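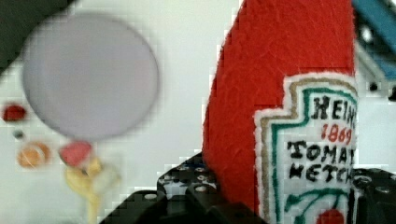 One reader wrote in to ask why anybody would spend years teaching a robot to pick things up, when a baby can do it and nobody gives the baby a grant.

It's a fair question. The short answer is that babies are astonishing and robots are, for the most part, very expensive ways of dropping things. The longer answer takes up the rest of this page and involves a soft red ketchup bottle.

Why picking things up is hard

Pick up something near you. A pencil will do.

You didn't think much about that, did you? Your eyes found the pencil. Your hand opened to the right size before it got there. Your fingers squeezed hard enough to hold on, and stopped squeezing before anything snapped. If the pencil started to slip, you fixed it without being asked.

A robot gets none of this for free. To a robot, a picture from a camera is a giant grid of numbers. Some of the numbers are pencil and some of them are table, and the numbers don't come with labels. Then it has to turn those numbers into motor movements, in the right order, without punching the table.

For a long time, people solved this by making everything boring. In many factories, each part shows up in the same place, facing the same way, and the robot does the same move all day. This works very well. It also means that if you swap the part for a banana, the robot will carefully attach the banana to a car.

The robot in this story is called Golow, and Golow was supposed to handle the banana.

Learning by being shown

The group that works with Golow is the Baumgart lab, in Wamport. They use a method called imitation learning, a grown-up name for copying.

A person steers the robot's arm through a job: reach, close, lift, let go. The computer saves everything. It keeps what the camera saw at each moment, and it keeps how the arm and the fingers were moving at that same moment. One complete go, from start to finish, is called a demonstration.

After a big pile of demonstrations, a computer program hunts for patterns. When the camera sees this kind of thing, the person usually moves that way. The program practices guessing the person's next move. At first its guesses are terrible. It gets nudged a little toward the right answer, then nudged again, a great many times, until the guesses are good enough to try on a real arm with a real table underneath it.

You may notice that this is how you learned to tie your shoes, except that you were allowed to complain.

A view from the wrist

Look at the picture at the top of the page again, and think about where you would have to put your eyeball to see that. The camera rides at the robot's wrist. Imagine you had an eye just above your palm. (Try not to imagine it at bedtime.)

The view has some odd habits. Whatever is being gripped fills up a huge part of the picture, and you can't even see all of it. The ketchup bottle goes right off the top. The black pieces along the bottom, with the small round holes, belong to the gripper, which does the work of a hand with a lot less variety. Farther off, everything goes blurry. There's a big lavender-gray disc that might be a plate and might not, and some smudges of color that could well be toys.

You would probably like a sharper picture. So would everybody. But a wrist camera has one great advantage, and that is that it's always where the action is. A camera on the ceiling can see the whole table and still miss the important half inch, usually when the arm gets in the way. A wrist camera can look straight at the place where the gripper meets the thing.

It also can't read, by the way. You can find the number 1869 stitched in red on the bottle's label. Golow wasn't taught to care about that. To Golow it is a bit of red wiggle on a bit of white, attached to something that needs gripping.

The big question

So now we get to the research part, where somebody has an idea and then has to find out whether it's any good.

Suppose you have only so many hours to show a robot things. You can spend them in two ways.

You could choose a few objects and show each one over and over, from every side, until the robot knows them like its own elbow. Or you could choose lots of objects and show each one just a little. The robot never gets to know any of them well, in the way that you don't really know everybody at a large birthday party.

Which robot would be better at picking up something it had never met?

Stop here and make your guess. Researchers have to write theirs down before the test begins, so that they can't pretend later. You should do the same, or at least say it out loud to a pet.

How the test worked

The lab trained Golow twice, starting from nothing each time. You could think of it as two robots sharing one body and taking turns.

The first Golow learned from 12 objects. It saw each of them again and again.

The second Golow learned from 131 objects. It saw each one only a few times.

Both got exactly the same total number of demonstrations. That part matters a lot. If the second Golow had been given more lessons as well as more objects, and then had done better, how would you know which one helped? Maybe it was the objects. Maybe it was just the extra lessons. When scientists test an idea, they try to change one thing and hold everything else still. This is called a fair test. It's also much more annoying than an unfair one, and takes longer.

Then came the new objects, which neither Golow had met in training. The lab calls this part the Brarkness, after a word somebody typed by mistake in the notes when they were trying to write something sensible. It got stuck, as names do, and now it's in the official paper, where serious people have to read it with straight faces.

In the Brarkness, each Golow got 60 tries. A try counted as a success if the robot lifted the object clear of the table and held on to it. Dropping it early was a fail. Pushing it slowly off the edge was a fail. Closing the gripper on thin air and lifting the thin air with great confidence was a fail too, and it happened more often than you might expect.

What happened

The second Golow, the one with the 131 objects, succeeded in 50 tries out of 60.

The first Golow succeeded in fewer than half.

So the birthday party won. Meeting lots of things a little was better preparation than meeting a few things a lot – at least for this robot, on this table, with this kind of test. (Scientists are very fond of "at least." It keeps them out of trouble.)

Why would that be? The lab thinks the first Golow got good at the wrong lesson. When you see only a handful of objects, you can get away with memorizing them. Red thing, grab low. Round thing, grab in the middle. Those rules work beautifully until a new red thing turns up that is a different shape.

The second Golow couldn't do that. There were too many objects to memorize and not enough time with any of them. It had to find something more useful, such as where the edges are, or which part is narrow enough to fit between two fingers.

If you have ever learned the answers to last week's spelling test by heart and then been handed this week's, you know just how the first Golow felt, or would have felt, if it had any feelings.

The trouble with soft things

The result wasn't perfect, and the unsuccessful tries are some of the most interesting ones.

Soft objects are sneaky. A hard block is the same shape before you squeeze it and after. A plush toy can squash, bend or lean over, so the thing you planned to grab may have changed shape by the time you have grabbed it. Fuzzy fabric makes things worse in one way, with edges that are a little fuzzy too, and better in another, by being nice and grippy.

Then there's the problem of pretending. A ketchup bottle made of felt looks like a ketchup bottle and behaves like a pillow. A person sees the stitches and works it out at once. A robot that has only ever picked up hard bottles may be in for a surprise, and a robot that has only ever picked up plush ones should be kept well away from the real ketchup.

What the result doesn't say

It doesn't say that Golow understands what it's holding. It doesn't know about hot dogs.

It doesn't say practice is pointless, either. On the 12 objects it had studied so hard, the first Golow was the better of the two. If your job is to pick up the same few things forever, then studying those few things is a good plan.

And it doesn't tell us how many objects would be enough. Would twice as many be better still? Or is there a point where adding more hardly helps, and you've filled a closet with toys for no reason? The lab plans to try that in December. They will need a larger closet.

Try it at home

You can run a small Brarkness of your own with a pair of kitchen tongs. Ask before you take the tongs.

Practice on three things until you're really good at them. A sock, a spoon and an orange would do nicely. Then get a friend to practice for the same amount of time, but with as many different things as you can find that won't break, spill or bite.

Now have a third person bring out some objects that neither of you has tried. Take turns. Keep score, and agree on what counts as a drop before you start, or you'll be arguing about it until dinner.

To make it harder, close one eye. To make it harder still, use your other hand. Your brain has had years of practice at picking things up, so don't worry if your result doesn't match the robot's. Write down what you got anyway, including the parts that went wrong, and put the orange back.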